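J'avais prévenu Antonina Chornovol que je venais parler vaisselle, et elle a quand même dit oui. Elle tient la petite boutique Girport, où elle vend des gobelets, des bols, des égouttoirs, bref tout ce qui finit au bord de l'évier. On s'est retrouvées chez elle en janvier, vers la fin de l'après-midi, avec un thé beaucoup trop fort.

« Les gens choisissent leurs assiettes pendant des heures et prennent le premier égouttoir venu, me dit-elle en riant. Après, ils ont des gobelets en équilibre partout ! » Elle, elle commence par l'égouttoir. Le sien fait 30 centimètres de large et il lui suffit, parce qu'elle le vide tous les matins (moi, je pioche dedans toute la semaine, je ne m'en suis pas vantée).

Et les gobelets, alors ? « Toujours tête en bas, un peu penchés. Posé bien à plat, le bord fait ventouse et l'eau reste dedans. » Elle met les grands d'abord, le long du bord, et les petits ensuite. Les couleurs, c'est son péché mignon — du jaune, du vert d'eau, jamais de blanc. Elle en a eu jusqu'à 25 dans le même placard, avant de faire le tri en déménageant à Brirwood.

Je lui demande si elle essuie. Grand soupir. « Ma mère essuyait tout, même les couvercles. Moi, je laisse sécher 30 minutes et je range. Le torchon, je le garde pour les couteaux. »

On a fini par parler de la table, qu'elle veut dégagée avant de commencer : un gobelet à la fois, et l'égouttoir à portée de main.
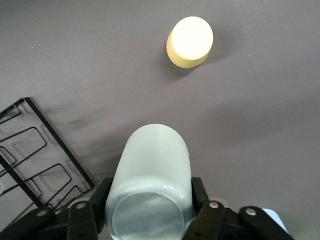

Du jaune pâle et du vert très clair, sur fond gris.

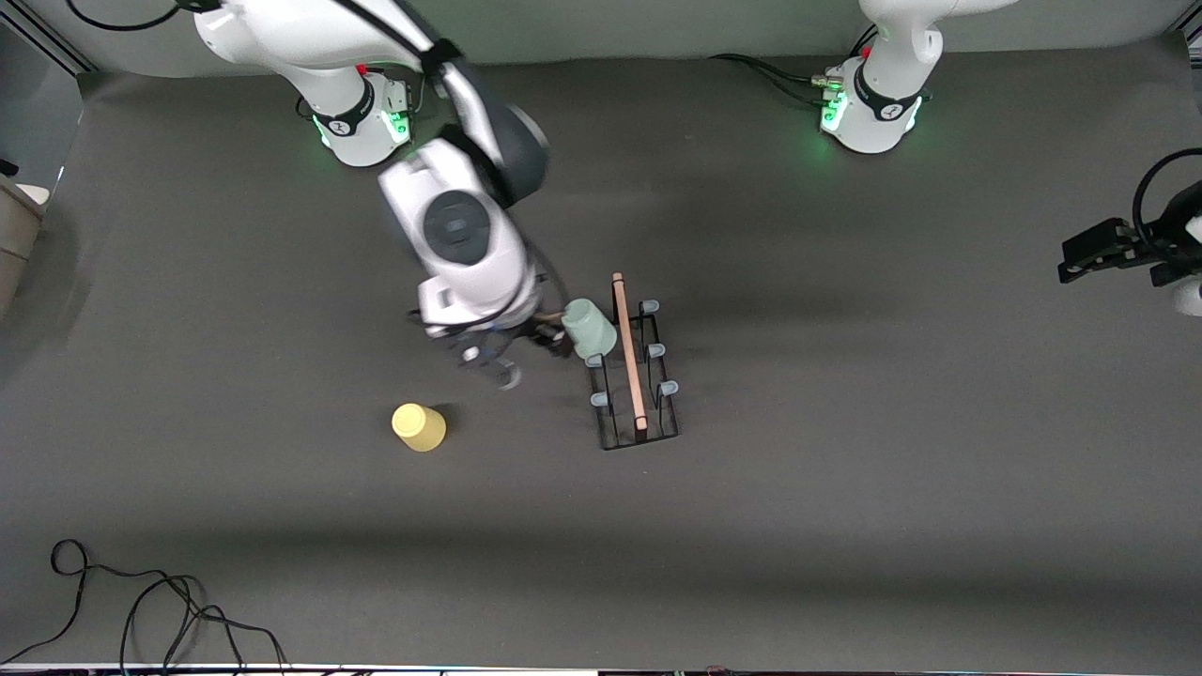
Owen, lui, n'est pas du tout convaincu par la méthode et me l'a écrit dès le lendemain : « Tête en bas, d'accord, mais chez moi les gobelets légers glissent dès qu'on ajoute une assiette. Je les mets en dernier, et je les essuie. »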